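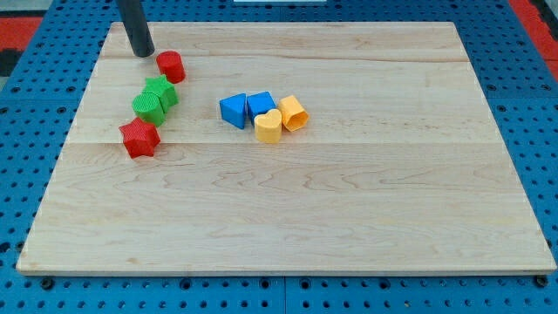

Does putting a robot on the sorting bench mean fewer people on the floor?
At our place it meant the same people doing different things, and a couple of us are still getting used to it.

I've worked at Flirkholm for a good while now, mostly on the small parts side, where we sort and pack pieces for toy makers and school suppliers. I started keeping this page in March so my family would quit asking me what I do all day. I'll add pictures as I go.

The board at the top is our practice board, with the colored blocks we use before any real order goes near the arm. I love these blocks! Stars, cylinders, a heart, a cube, and every one has that fine textured surface. The blues and yellows have ended up bunched together there, and the reds and greens make a slanted line over by the gripper. I could look at that wood grain all day, too.

So what changed for us? My wrists, for one thing. I used to do the same reach and drop for a whole shift, and by Friday I couldn't open a jar. Now I set up the board, start the run, watch, and write down what went wrong (my handwriting has not improved, sorry to the night crew). We have 4 of these stations, and I look after 2 of them.

The part I miss is the talking. When we all sat along one bench you heard everybody's news before lunch. With the stations spread out, you have to walk over to somebody, and some days you just don't. We asked for the break to be at the same time for everyone again, and we got it, so that's been good.

The training was better than I expected. A crew from Laskowska came in and let us press the buttons ourselves, and I filled 67 pages of a notebook. Half of it is arrows. I still look up how to restart after a stop, and I don't mind admitting it.

Pay went up a little for those of us who took the station work. The folks who stayed in packing didn't get that, and there's some grumbling, which I understand. It's on the list for the next shift meeting.

Last updated 22nd September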